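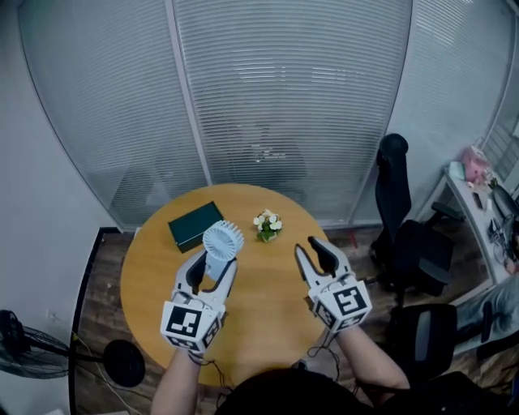

Uma garra em cada mão: a da esquerda segura uma ventoinha pequena, a da direita está aberta.

Início | Ciência | Animais | Espaço | Perguntas dos leitores

Texto de Shiela Rivera
Novembro

Experimentem uma coisa comigo. Estiquem o polegar e o indicador, fechem os outros dedos e tentem pegar num lápis só com esses dois. Fácil, não é? Agora tentem pegar numa ventoinha de mão, virá-la e pousá-la sem a deixar cair. Já custa mais! Foi mais ou menos assim que passei uma tarde inteira na oficina Sullstead, só que com dedos de plástico.

As garras da fotografia são brancas, têm dois dedos cada uma e por dentro desses dedos há umas almofadas cinzento-escuras. Uma pessoa leva uma garra em cada mão e mexe nas coisas com elas, como se fosse ela o robô (eu senti-me um caranguejo, confesso). Chamam-lhes garras de mão. O robô a sério aprende depois, a partir dos movimentos que as pessoas fizeram.

E os quadrados a preto e branco que estão em cima das garras? Chamam-se marcadores. Parecem um jogo de palavras cruzadas que alguém pintou à pressa, mas servem para uma câmara saber onde está a garra e para que lado está virada. Cada desenho é diferente dos outros, e o computador reconhece-o como vocês reconhecem a vossa mochila no meio do monte. O cubo também tem marcadores mais pequenos nos lados, para quando a mão roda e a face principal deixa de se ver.

Na oficina comparámos dois modelos de garra. O primeiro, o Dositz, tem os dedos compridos e é ótimo para coisas fininhas. O segundo chama-se Hayat, aperta com mais força e gostei mais dele para pegar em cabos e pegas. Fizemos 247 tentativas com cada um. Com o Dositz deixei cair a mesma colher 11 vezes, e à décima primeira já me ria sozinha.

A ventoinha azul-clara foi o meu objeto preferido. Em cima tem a grelha redonda, larga, e em baixo o cabo, muito mais estreito. Se a agarrarmos pela grelha, escorrega. Pelo cabo é melhor, mas ela pode inclinar-se, porque o peso fica todo numa ponta. Os nossos dedos sentem isso e apertam um bocadinho mais sem pensarmos no assunto. A um robô é preciso ensinar!

E quantas vezes é preciso repetir? Muitas! Para a próxima experiência, a que deram o nome de Zudongate, querem juntar 4.000 movimentos. Perguntei se não se cansavam e disseram-me que sim, e que por isso fazem um intervalo a cada 300. Eu aproveitei para comer bolachas, com os meus próprios dedos.

Para fazer em casa: arranjem duas molas da roupa e tentem passar uma borracha, uma tampa e uma meia enrolada de uma taça para outra. Depois colem um pedacinho de esponja nas pontas das molas e repitam tudo. Qual foi mais fácil? Escrevam-me a contar, que eu leio as cartas todas.

Também podes ler
Como é que um aspirador robô não cai das escadas?
Porque é que as osgas andam no teto
O que há dentro de uma câmara
Cartas dos leitores: robôs que gostávamos de ter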